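Products > Benches and Tops > Sectional Tops > Trarutetti 3644

Benches Tops Frames Shelving Spare Parts Support

Trarutetti 3644 Sectional Bench Top

The Trarutetti 3644 is a flat work surface made for joining to others of the same kind. Each section measures 36 by 44 inches. Sections are joined on the long side, the short side, or both, and are carried on Cabral leg frames or on any level frame that meets the support dimensions in the installation sheet. The top is used for electronics assembly, inspection, light packing, and document work. It is not suited to hammering, welding, or the mounting of a vise.

Smaller rooms may be better served by the 3336, which measures 33 by 36 inches and uses the same joining hardware. The two sizes can be mixed in one run if the 36-inch sides are placed together. No adapter is required.

Surface

The standard color is white, with a low-gloss finish. Low gloss was chosen to limit glare from overhead lamps, which on a polished top makes small parts hard to find and tires the eyes over a long shift. Small dark parts, cut leads, and dropped screws stand out against white, and a green board can be placed or found at a glance. Light gray is available to order.

The finish resists water, mild soap, and isopropyl alcohol. Acetone and strong alkaline cleaners will dull it. Flux residue should be removed the same day with alcohol and a lint-free cloth. Do not use scouring pads. Hot irons must be kept in a stand; the top is not rated for contact with a soldering tip, and scorch marks are excluded from the warranty.

The standard finish is not static-dissipative. Where sensitive parts are handled, fit a grounded mat and route its cord to the ground point on the rear rail. 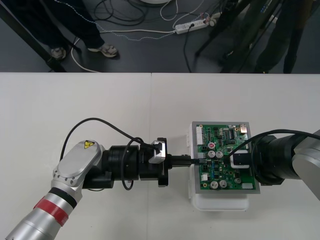
Joining sections

Sections are drawn together from below by cam bolts. A steel spline runs the length of each joint and sets the two surfaces level with each other. When the bolts are tight the joint can be felt with a fingernail but does not catch a sheet of paper. In white, it remains visible as a faint line across the surface. Filler is not recommended, as it shrinks and collects dirt.

Procedure:

1. Set the frames in position and level them in both directions.
2. Lay the first section on its frame and start all frame screws. Leave them loose.
3. Insert the spline in the groove of the first section.
4. Lay the second section and push it by hand until the spline seats.
5. Tighten the center cam bolt, then the outer bolts, in small turns.
6. Check the joint with a straightedge. Loosen and repeat if there is a step.
7. Tighten the frame screws.

Two people are needed for steps 2 and 4. Do not drag a section over the spline. A bent spline cannot be straightened and must be replaced.

Load

Rated load is 97 pounds per section, spread evenly. The rating applies to a section supported on all four sides. A section with one unsupported side should carry paper and hand tools only. Equipment that shakes or turns should have its own stand; vibration loosens the cam bolts and can be felt by a person working at the next section. Heavy equipment placed at a joint must bear on the frame below and not on the spline.

Check the cam bolts after the first month of use and once a year after that.

Cable routing

The top has no cable holes as supplied. Most shops prefer to bring power and signal lines up from the floor behind the far edge, which keeps the surface clear and allows sections to be turned end for end when one side wears. A clip rail for the rear edge is listed under accessories. Keep slack off the walking side.

Holes may be drilled on site with a sharp bit and a backing board. Stay clear of the spline grooves, which are marked on the underside. Seal the cut edge with the Grellier edge compound. An unsealed edge will take up moisture and swell.

Layout for shared benches

A section used from two opposite sides gives each station half the depth. This is enough for passing a small assembly across, for checking one board against another, or for holding a part while it is fastened from the far side. It is not enough for two full sets of hand tools. If both stations keep their own tools, join two sections on the long side and leave the middle of the bench clear.

Leave the work zone off the joint where possible. A joint under a mat will in time print through as a ridge. Our layout sheets, drawn by Cristóbal Valdebenito, show single, double, and corner arrangements in both section sizes.

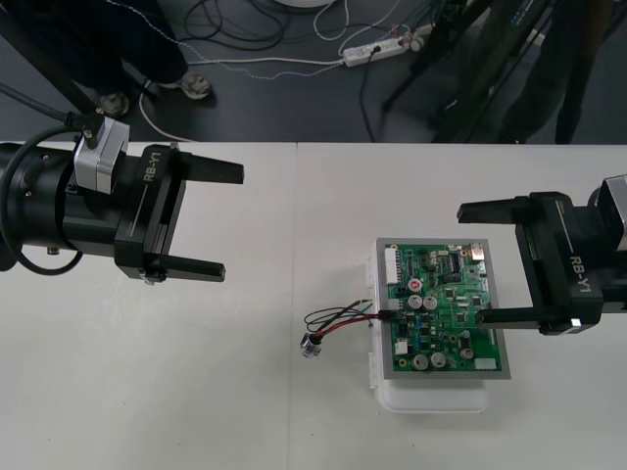 Supplied with each section

Top, 36 by 44 inches
3 cam bolts with washers
Steel spline, long side
Frame screws
Installation sheet

Splines for the short side are ordered separately.

Accessories and spares

Cabral leg frame, fixed height
Cabral leg frame, adjustable
Rear clip rail
Short-side spline
Grounding point kit
Grellier edge compound, tube
Replacement cam bolt set

Changes to this product

From March 2020 the spline is supplied in steel. Earlier sections were supplied with an aluminum spline of the same width. The two are interchangeable, but one joint must not contain pieces of both. Sections with the older spline remain covered by warranty and need no work unless a step has opened at the joint.

Ordering

Orders are taken by the section. State the size, color, and number of sections, and whether they are to be joined on the long or short side. A sketch of the room with door widths is helpful for runs that turn a corner. Questions on load and support go to Ultan Ó Conaill in technical sales. Returned sections must be unused and packed face to face with the original sheet between them.

Contact Narkedano Technical Sales | Copyright Narkedano. All rights reserved. | Back to top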